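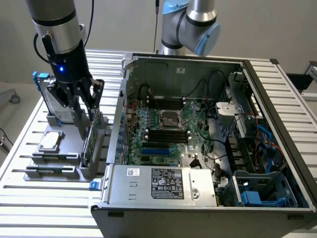 A robotic arm at the fixture tray beside an open desktop computer, Billance Assembly Challenge.

The Billance Assembly Challenge is a student robotics competition held each year at Stondport Technical College. Teams program a robotic arm to fit parts into a desktop computer without human help. It was founded in 2022 by Mwanahawa Massawe, a lecturer in automation at the college, and grew out of a second-year course in which students had repaired computers by hand.

Format

Each team is given a bench, a computer tower laid on its side with the panel removed, and a tray of parts. The trays are 3D-printed and are designed by the students themselves, who must submit the drawings in January. Parts commonly set include a processor, a hard disk drive and one or more circuit cards. A run lasts 30 minutes, and teams may restart their program twice without penalty. Touching the computer during a run ends it.

Judging

Points are awarded for each part correctly seated, with the processor carrying the highest value. Marks are deducted for bent pins, dropped parts and contact with the power supply or cables. Written work on the design of the gripper fingers and tray makes up the remainder of the score. The chief judge is Liviu Gavrilă, formerly a test engineer at Clestetlow.

Participation

The first contest was open only to students of the college. Teams from Khunthong Polytechnic joined the following year, and the field has since been limited to eight teams owing to bench space. No team has yet completed a full build within the time allowed; the best result to date was achieved by a Khunthong team, which seated every part except one memory module.

See also: Stondport Technical College; Robot end effector; Student robotics competitions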